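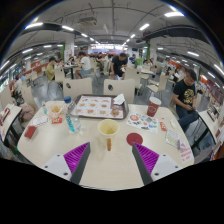
Paper cup and tray on a cream-white table.

Fee Behavior and Holding Patterns in a Fixed-Supply Community Token
Student project report, Precious Ignacio

12 shares | 3 comments

1. Purpose

The project examines Utix, a token issued to members of the Te Moana trading circle. Supply is fixed at issue. The question was whether a transfer fee that is destroyed on payment changes how long members hold their balances before spending them. A second question, on pricing, was dropped in June when the shop price lists proved incomplete.

2. Background

A token with a fixed supply has no issuer who can add units when demand rises. If more goods are offered against the same number of units, prices in the token should fall. Holders who expect this have a reason to delay spending. A destroyed fee shrinks the supply further, but it also makes each transfer cost something. The two effects were treated separately in the model.

3. Data and method

Transfers were exported from the Skitavero ledger viewer as plain text. Each row holds a sender key, a receiver key, an amount, a fee and a block number. Keys were replaced with serial labels before any analysis. The sample covers 210 wallets. Wallets belonging to the issuer were removed, as were wallets that received a first grant and never sent anything.

Holding time was measured in blocks, on a first-in, first-out basis. Units received first are assumed to be spent first. A last-in, first-out run was made as a check and changed the medians but left the ordering of the groups as it was.

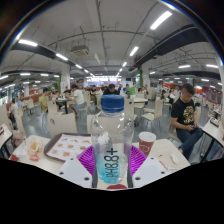 What happens to the transfer fee after it is paid?
The fee is sent to an address with no usable key, so those units leave circulation permanently and no member receives them.

Each wallet was given an opening grant of 100 units. The fee was 2 percent of the amount sent, rounded up to the smallest unit. Rounding makes the effective rate higher on small transfers, and this had to be corrected before the groups were compared. The correction is applied in the second script, not in the export.

4. Model

The simulation was written in Kadau, the scripting tool used in the course. Agents receive income at fixed steps and choose to spend or hold according to an expected price change. The expectation is a moving average of past prices. With the fee set to zero, agents hold longer as supply tightens against goods offered. With the fee switched on, small transfers are merged into fewer, larger ones, and 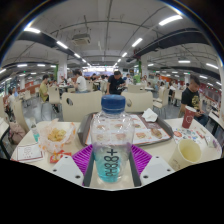
the average holding time rises again, for a different reason. Agents in this second case are waiting to collect enough units to make a transfer worth its fee. The ledger data show the same merging among shop wallets. Personal wallets show it weakly.

5. Limits

Transfers between two keys held by the same member cannot be told apart from payments. Goods swapped directly, with no token involved, do not appear at all. The model has no borrowing, and the circle does allow members to run informal tabs that are settled later in one transfer. Those tabs would look like merging caused by the fee. A short survey on tabs was drafted but not sent.

6. Files

The cleaned table, both scripts and the run settings are in the course folder. The random seed is set in the first line of the model script and must be left unchanged to reproduce the runs.

3 comments | 12 shares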